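Lerham Marsh Visitor Disturbance Records

Counts of foot, bike and boat traffic near nesting sites on the Lerham marsh, paired with bird flush observations. Compiled by Hashini Pathirana and Nimal Cassim.

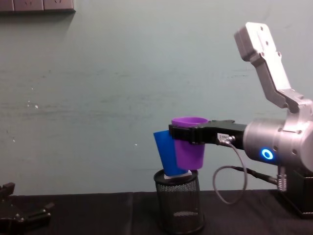
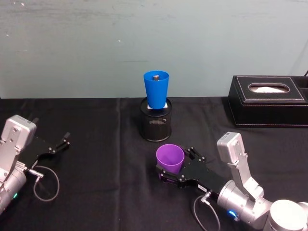
Contents
sites.csv: 37 survey points, with habitat type and distance to the nearest trail
visits.csv: one row per survey visit, over 300 rows
flush.csv: species, group size, flush distance in meters

Blank cells mean no reading was taken. Zero means no birds flushed.

Known problems
Point 53 was moved upstream in October and keeps its old ID. Do not pool its records across the move. Boat counts at the Grasso landing stop at dusk.

Send corrections to Malsha Matubbar.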